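Spent Wednesday evening learning about pearls. I went in with one inherited strand and a lot of confidence. I came out with the strand.

Background: the necklace has 75 pearls, or did. I counted 74 when I got it out of the drawer. Somewhere in the house there is a pearl living its own life.

So I took it to Bright, the little jewelry counter in Zutcombe, to ask about restringing. The woman behind the glass rubbed two of my pearls together, very gently, and made a face I have only seen on mechanics.

The rub is a real test. Real pearls, natural or cultured, feel a bit gritty against each other. Fakes tend to slide like they've been buttered. Mine were gritty. The face was about the thread.

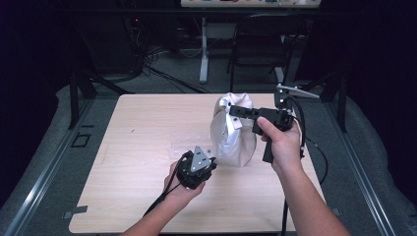

The thread was silk and it was done for. Silk stretches, and it soaks up perfume and skin oil and whatever my great-aunt wore to dances. If you can see gaps between the pearl and the knot, it's time. I could have parked a bicycle in mine.

And yes, there's supposed to be a knot between every pearl. I had always assumed that was decoration. It keeps them from grinding on each other, and when the strand breaks at a wedding you lose one and not the lot.

Next I asked what I should be cleaning them with, and confessed that I'd been using Cloromex. The kitchen one. There was a silence at the counter that I would describe as professional.

For the record: no bleach, no ammonia, no vinegar, no ultrasonic machine, no toothpaste. A pearl is mostly calcium carbonate, same family as chalk and eggshell. Acid eats it. I knew this. I got a B in chemistry.

What you do use is a soft damp cloth, after wearing, every time. Then lay the strand flat to dry. Hanging it up wet stretches the silk, and then you're back at the counter getting the face.

Pearls go on last, after hairspray, and come off first. They also don't like being sealed up in a bone-dry safe for years, where they can crack. A soft pouch, away from anything with a sharp corner, suits them fine.

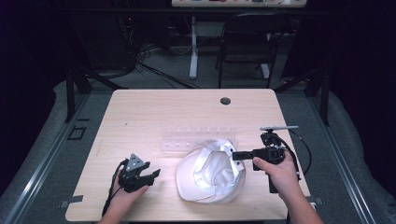

White cap, clear tray, light wood table.

Some of you asked about the price. Restringing with silk, knotted, plus a new clasp and one replacement pearl: 272. I said "for the thread?" out loud. She said it was mostly for the knots.

I did look at a Skurnix home stringing kit. It comes with 3 needles and a diagram. I tied four knots on practice beads and made something you could moor a boat with. The kit is now in the drawer where the necklace used to be.

Strand is ready in December. The missing pearl can come home whenever it likes, no questions asked. Checking the vacuum bag tonight.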